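Parveen Awan
10 November 2021

Finally writing up our October trip to Hadumside, so bear with me, this will be a long one! Four days, one small suitcase each, and way too many pastries.

First thing to know: stay near the old harbor if you can. We were at the Nedeo, room 223, up on the second floor, and you could walk to pretty much everything before breakfast.
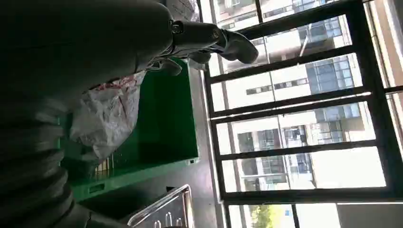 The harbor steps are the part everyone talks about and they're worth it. Go early. By ten the tour groups show up and you'll be waiting your turn at the railing.

Lunch was at Cheema both days (yes, both days). Get the fish soup and sit out back under the fig tree. It came to 30 for the two of us with coffee, and they kept bringing bread.

Somebody asked about Nurkel - it's the little hill town you can see from the ferry. The number 12 bus goes up there from the market square. Sit on the left side for the views and bring cash for the driver. 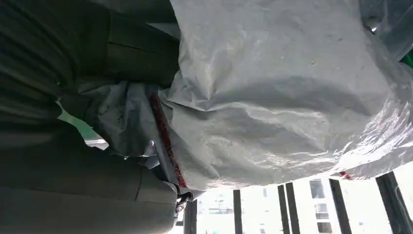 Market morning in Nurkel was my favorite part of the whole trip. The stalls run all the way down the main street, cheese at the top, pots and rugs at the bottom. I'm a sucker for the dry goods end, where beans and rice get sold out of big white woven sacks, the crinkly kind with a bit of red printing on them. I came home with two pounds of tiny brown lentils and no plan for them.

Oh, and the lookout above the church! The sign says 2,543 feet and my knees believed it. Wear real shoes.

Ferry tips tomorrow, I still have to find the timetable in my coat.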